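18 novembre 2024

J'ai fini par vider le placard du couloir, celui où je rangeais les papiers depuis l'installation ici. Je pensais y passer une matinée. Il m'a fallu quatre jours, en comptant les allers-retours à la déchetterie et une soirée perdue à relire des lettres.

Je note ce que j'ai fait, parce qu'on m'a déjà posé la question deux fois et que je ne retrouverai pas l'ordre des opérations dans six mois.

## Le point de départ

Il y avait 41 classeurs et chemises. Je le sais parce que je les ai numérotés au crayon avant d'ouvrir quoi que ce soit. Les plus anciens venaient de chez mes parents : factures de fioul, carnets d'entretien de voitures vendues depuis longtemps, bulletins scolaires, une garantie de téléviseur. Les plus récents étaient à moi et n'étaient pas mieux tenus. Une chemise marquée « À traiter » contenait un avis d'échéance d'un assureur que j'ai quitté il y a trois déménagements.

J'avais déjà essayé en avril. J'avais tout sorti par terre, j'avais lu au hasard, et le soir j'avais tout remis dans le placard parce qu'il fallait bien passer dans le couloir. Cette fois j'ai pris les chemises une par une, sur la table, et je n'en ai jamais ouvert deux en même temps.

## Ce que je garde, ce que je jette

Pour les durées de conservation, je me suis fait un tableau à partir des fiches du service public. Je ne le recopie pas, les règles changent et chacun a sa situation. En gros, chez moi :

- les bulletins de salaire, contrats de travail et tout ce qui touche à la retraite : gardés, sans réfléchir ;
- les actes notariés, le livret de famille, les diplômes : gardés, dans une pochette à part ;
- les relevés de banque : les cinq dernières années, le reste à la broyeuse ;
- les factures d'électricité et d'eau : cinq ans aussi ;
- les modes d'emploi : jetés, sauf celui de la machine à coudre, que je n'ai trouvé nulle part en ligne.

Restent les papiers qui n'entrent dans aucune règle. Les cartes postales, un plan de jardin dessiné par mon grand-père, des listes de courses de ma mère. J'ai gardé le plan et quelques cartes. Les listes de courses, j'en ai gardé une seule, celle où elle a écrit « beurre » trois fois.

## La numérisation

J'ai acheté d'occasion un petit scanner Cotby à chargeur, 50 euros, vendu par quelqu'un qui n'en avait plus l'usage. Il avale les feuilles A4 sans problème et se bloque sur tout ce qui a été plié en trois, donc sur la moitié du courrier. J'ai mis les feuilles pliées sous une pile de dictionnaires la veille pour le lendemain, ça règle presque tout.

Au total, 1360 pages. Je les ai passées en noir et blanc, sauf les diplômes et les cartes. Le logiciel fourni voulait créer un compte et je ne l'ai pas installé. J'utilise Jata, qui fait la reconnaissance de texte et range les fichiers dans des dossiers ordinaires. C'était mon critère principal : je veux pouvoir ouvrir tout ça dans dix ans avec n'importe quoi d'autre.

Pour les noms de fichiers, j'ai repris la méthode d'Asuka Sugawara, avec qui j'ai travaillé autrefois aux archives : l'année d'abord, puis l'organisme, puis un mot. Rien d'autre. J'ai longtemps ajouté des précisions entre parenthèses et je ne les ai jamais relues. Un dossier par année, et un dossier « permanent » pour ce qui n'a pas de date utile.

Une erreur à ne pas refaire : j'ai broyé les originaux au fur et à mesure le premier jour. Le soir, j'ai vu qu'une douzaine de fichiers étaient de travers, avec une marge coupée. Rien de grave, c'étaient des relevés de téléphone. Depuis, je garde chaque lot en attente dans un carton jusqu'à ce que j'aie ouvert les fichiers.

## La sauvegarde

Deux disques. L'un reste dans le tiroir du bureau, l'autre est chez Otakar Tichý, qui m'a confié le sien en échange. On se les repasse quand on se voit – trois ou quatre fois par an. Les deux sont chiffrés. J'ai écrit le mot de passe sur un papier, qui se trouve donc être le seul nouveau papier de toute l'opération.
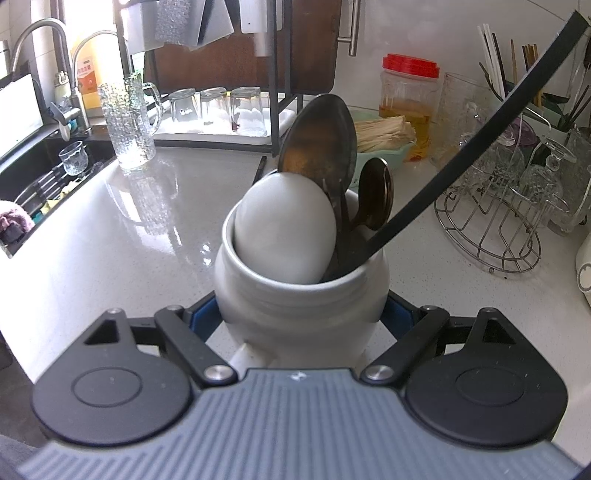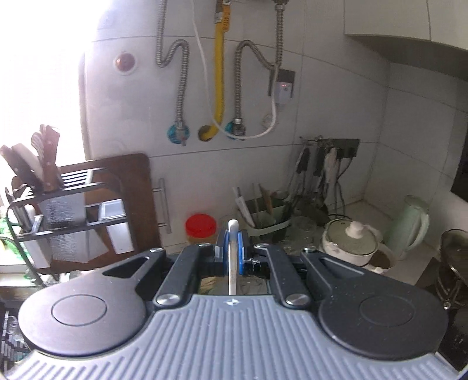
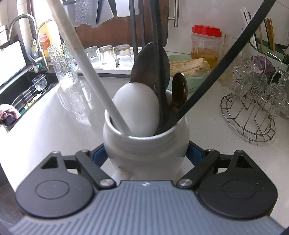

Pour le papier qui reste, j'ai voulu un seul endroit, assez petit pour qu'il déborde vite si je le néglige. Les meubles à tiroirs, j'en ai eu deux, et chaque tiroir finit par devenir une chemise « À traiter ». J'ai donc pris une boîte d'archives Ciseo, format large, ouverte sur le dessus. Le principe est celui du pot à ustensiles blanc de la cuisine : la louche et les cuillères sombres y tiennent debout, on voit ce qu'il y a, et on prend ce qu'on veut sans rien soulever. Dans la boîte, les pochettes sont debout elles aussi, l'étiquette vers le haut. Il y en a sept. Quand la boîte est pleine, je trie avant d'y ajouter une feuille.

Le courrier qui arrive va dans la première pochette. Le dimanche soir, je la vide : scanner, classer ou jeter. Je tiens le rythme depuis trois semaines, ce qui ne prouve pas grand-chose.

## Ce qui reste à faire

Les photos. Il y en a deux cartons, que j'ai déplacés du placard vers le dessus de l'armoire sans les ouvrir. Mon scanner ne convient pas, le chargeur raye les tirages brillants. J'ai demandé un devis à la boutique Sotiropoulos, près de la gare, qui numérise par lots de 500. J'attends leur réponse. En attendant, j'ai noté au dos des premières enveloppes les noms dont je suis sûr, au crayon gras, en demandant à ma tante pour les autres. Elle en connaît beaucoup plus que moi, et elle n'est pas d'accord avec les légendes de mon père pour les étés à la mer.

Le placard, lui, sert maintenant à ranger l'aspirateur.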